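Flokdale Industrial Supply
Frequently Asked Questions: Orders, Spare Parts, Repairs and Returns

Last reviewed: Jan 20, 2026

The answers on this page apply to trade customers who buy automation components from Flokdale, including sensors, switches, drives, power supplies, relays and control equipment. Customers with a signed supply agreement should read the agreement first, as its terms take priority over anything set out here.

Who may open an account with Flokdale?

Accounts are open to registered businesses, public bodies, colleges and universities. Sole traders may apply if they can supply proof of trading. We do not sell to private individuals, and orders placed with a home address and no business details will be cancelled and refunded.

How do I apply for a credit account?

Complete the application form and return it with a copy of your letterhead and two trade references. Applications are handled by the accounts office under Zanele Ntuli. Until a decision has been given in writing, orders must be paid for in advance by card or bank transfer.

Which product ranges do you supply?

We hold stock of the Leltent range of inductive and capacitive proximity sensors, the Brotus range of frequency inverters and soft starters, and Adams limit switches and safety relays. The stock list contains 659 lines at present. Items that are not on the list can often be obtained to order, and the sales desk will quote a price and delivery time on request.

How do I find the right replacement for an old part?

Please send us the full order code from the rating plate or label, including any letters after the final dash. These letters often show the cable length, connector type or output version, and two parts with nearly the same code may not be interchangeable. If the label cannot be read, send clear photographs of the part from the front, the side and the connector end, together with the supply voltage and a short note of what the part does in the machine.

Can you advise on a substitute for a discontinued product?

Yes. The technical desk keeps a cross-reference list for 131 discontinued types. A suggested substitute will match the original as closely as possible in size, supply and output, but mounting holes and cable entries may differ. The customer remains responsible for checking that the substitute is suitable for the machine and for updating the machine's documents.

What is the difference between PNP and NPN sensors?

A PNP sensor switches the positive supply to the load, and an NPN sensor switches the negative side. Most control equipment in use in the United Kingdom and Europe expects PNP inputs. Machines imported from other regions may use NPN. The two types should not be exchanged without first checking the input card to which the sensor is connected.

What information do you need to size a frequency inverter?

We require the motor power, rated current, rated voltage and number of phases, all of which appear on the motor plate. We also need to know the type of load, the length of the motor cable and the temperature inside the enclosure. Pumps and fans place lighter demands on an inverter at low speed than conveyors, mixers or hoists. Where the load is heavy on starting, please state this at the time of enquiry.

May an inverter be fitted to an older motor?

In many cases it may, but the insulation of older motors was not always designed for this type of supply. An output filter may be needed, particularly on long cable runs. A motor that will run at low speed for long periods may also need separate cooling. We recommend that the motor be tested by a competent person before the inverter is ordered.

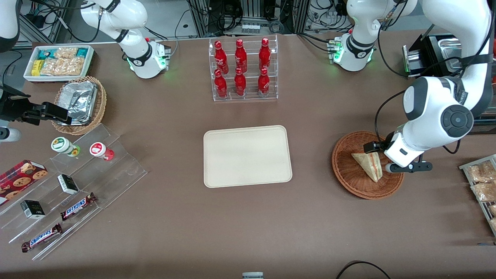
What are your delivery times?

Stock items ordered before the daily cut-off shown at checkout are sent out on the same working day. Non-stock items are sent once they reach our warehouse, and the expected date is given on the order acknowledgement. Dates supplied by manufacturers may change, and we will write to the order contact if a change affects an open order.

Is there a minimum order value?

There is no minimum order value for stock items. A small-order charge of £36 applies to non-stock items where the manufacturer makes the same charge to us. It is shown on the quotation and is never added afterwards.

Can you deliver directly to a site?

Yes. Please give a site contact, a telephone number and any booking-in rules. The carrier will make one attempt at delivery. If no one is present to sign, the goods are returned to the depot and a second delivery may be charged to your account.

What should I do if goods arrive damaged?

Sign for the parcel as damaged where possible, keep all packaging and tell us within 2 working days. Please do not install or apply power to a damaged item. We will arrange collection and will send a replacement or issue a credit, as you prefer.

Can I return goods ordered in error?

Unused stock items may be returned in their original packaging within 36 days of delivery. A returns number must be obtained beforehand and written on the delivery note enclosed with the goods, not on the manufacturer's box. Cable cut to length, items made to order and software licences cannot be returned unless they are faulty.

Safety relays and other safety components are accepted only if the manufacturer's seal is unbroken.

What warranty applies?

Products carry the warranty given by their manufacturer, and the period is stated on the product page. The warranty covers faults in materials and manufacture. It does not cover damage caused by incorrect wiring, unsuitable supply, water or dust beyond the stated protection rating, or use outside the published temperature limits.

How do I send an item for repair?

Request a repair form from the service department, which is managed by Thabiso Khumalo. Describe the fault as fully as you can, including any code shown on the display and whether the fault is constant or comes and goes. A bare statement such as "not working" will delay the inspection. Items that have been in contact with chemicals, food waste or biological material must be cleaned before dispatch and sent with a signed cleaning declaration.

Is there a charge for inspection?

An inspection fee applies to items outside warranty. The current fee is printed on the repair form, and it is deducted from the final invoice if you accept our repair quotation. If you decline, the item can be returned to you or recycled.

Will my settings be kept during a repair?

We cannot guarantee this. Parameters, programs and network addresses may be lost when a circuit board is replaced or memory is reset. Please make a copy of all settings before sending the item and remove any memory card that is not needed for the repair.

Do you carry out work on site?

Flokdale does not install or commission equipment. We can supply a list of independent firms that work with the ranges we sell. Any contract for such work is between the customer and the firm concerned.

Where can I find data sheets and certificates?

Data sheets, wiring diagrams and declarations of conformity are available from the Documents tab on each product page. Older documents may be requested from the technical desk by quoting the order code. Calibration certificates must be requested at the time of order and cannot be provided after dispatch.

Do you accept old equipment for recycling?

We accept old electrical equipment on a like-for-like basis when a new item is purchased from us. Batteries must be removed and packed separately. Please contact the sales desk before sending anything, as unannounced parcels may be refused.

Is the office closed at any time of the year?

The office closes on public holidays in England. The annual stock check takes place in August, when dispatch is suspended for one working day. The exact date is sent to account holders beforehand and shown on the order page.

How do I make a complaint?

Complaints should be made in writing to the customer services department, quoting the order or repair number. You will receive an acknowledgement with the name of the person dealing with the matter. If you are not satisfied with the reply, you may ask for it to be reviewed by a director.

Contact

Sales desk: prices, stock and delivery
Technical desk: product selection, substitutes and documents
Service department: repairs and warranty claims
Accounts office: credit applications, invoices and statements

Please have your account number ready when you telephone.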